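News from the Skerkora workshop

The summer project has kept the back half of our building in Groston busier than anyone planned, and since so many of you have asked how it is going, I thought I would give it a proper few paragraphs this time instead of a line at the bottom.

For those who missed the May letter: Liesl Bühler and Aivar Siliņa have been teaching a small robot arm to do simple jobs by showing it how. One of them steers it by remote control through the whole motion, the arm keeps a record of every joint along the way, and then they do it again, and again (and then break for coffee, and then again). Each run goes into the pile it learns from. They set themselves a goal of 1000 runs by the end of the year and have 190 so far, which Liesl calls a respectable start and Aivar calls a sore thumb.

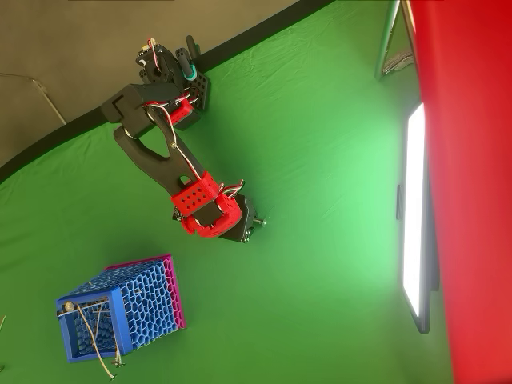 The job they picked is reaching for a light little basket, and I can tell you from my own turn at the controls that it is a good deal harder than it sounds! You know perfectly well where you want the arm to go, and your hands know too, but the elbow has ideas of its own and you end up coming in from the side like somebody parking a boat. I managed nine tries before I gave the controls back. Liesl kept all of them except the last two, and says slow, slightly wobbly runs are still useful as long as you don't stop halfway to think.

They have also learned to move the basket a little between runs, turning it this way and that, so the arm doesn't simply memorize one spot. The lighting took longer to settle than the two of them like to admit, and Aivar rewrote his notes on it twice. If you would like a copy, ask him, and set aside an evening.

We have room for 25 members at the next open session, and each of you will get a turn at steering. No experience needed, and older children are very welcome with a grown-up along. Please put your name on the sheet by the door, or write to Liesl at the usual address.

August 27, 2019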